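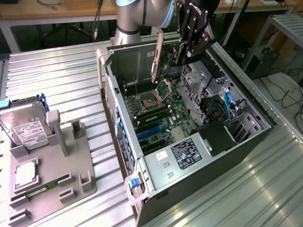

Which parts have to be out of the tower before the CPU can be changed?

The side panel and anything that blocks a straight lift from the socket, which on most towers means the CPU cooler and its fan shroud. Memory modules and expansion cards can stay in their slots if they leave clear access to the socket lever.

4. Replacing the CPU, memory and hard drive

This section applies to the Plolleck 1600 and 1722 desktop towers with the side panel already removed (see Section 3). Revised September 2020.

4.1 Before you start

Lay the tower on its side on a firm, level bench with the motherboard facing up. Set out the replacement parts within reach, each in its own place. A CPU should rest with its contact side protected. A memory module should be held by its edges or in a slotted support, never stacked on another module.

CAUTION: Disconnect the power cord and press the power button once to discharge the supply. Do not open the power supply unit. There are no serviceable parts inside.

CAUTION: Wear a grounded wrist strap for all steps in this section.

4.2 Fitting the CPU

1. Push the socket lever down slightly and outward to release it from its hook, then raise it fully.

2. Lift the metal retention frame until it stands open by itself.

3. If a CPU is present, lift it straight up by its edges. Do not tilt or slide it.

4. Check the empty socket under a good light. Do not touch the contacts. A bent contact cannot be repaired in the field.

5. Hold the new CPU by its edges with the heat spreader facing up. Line up the corner mark and the notches with those on the socket.

6. Lower the CPU into the socket and let go. It should sit flat under its own weight. If it rocks, lift it out and go back to step 5.

7. Close the retention frame, then lower the lever and hook it under its catch. Some resistance is normal at this point.

8. Clean the heat spreader, apply thermal compound and refit the cooler as described in Section 5.

NOTE: The 1600 and 1722 boards use different sockets. Check the part number on the CPU packaging against the table in Appendix B before opening the frame.

4.3 Fitting memory

1. Open the clip at each end of the slot.

2. Match the notch in the module to the key in the slot.

3. Press down evenly on both ends until the clips close. Do not push on the memory chips.

4. With a single module, use the slot marked 1 on the board. With two modules, use slots 1 and 3.

NOTE: Modules of different speeds will all run at the speed of the slowest one. Parnberg modules sold for the 900 series have a different key position and will not seat.

4.4 Fitting a 3.5-inch hard drive

1. Place the drive in its caddy with the label facing up and the connectors toward the open end.

2. Press the sides of the caddy inward until the pins enter the screw holes of the drive.

3. Slide the caddy into the drive cage until both tabs click.

4. Connect the SATA data cable first and then the power cable. The plugs are keyed and fit one way only.

5. Route the data cable clear of the CPU fan and the edge of the side panel. Avoid sharp folds — a creased cable can cause read errors that look like a failed drive.

4.5 Checks before closing the case

Look over the board for loose screws and remove any you find. Confirm that the socket lever is hooked, the memory clips are closed and the cooler fan lead is plugged in. Refit the side panel, stand the tower upright and reconnect the power cord.

On first start the system may take up to 300 seconds to test the memory. The screen can stay blank during this time. Do not switch off. If there is still no display afterwards, repeat 4.3 with one module only, then refer to the beep codes in Section 9.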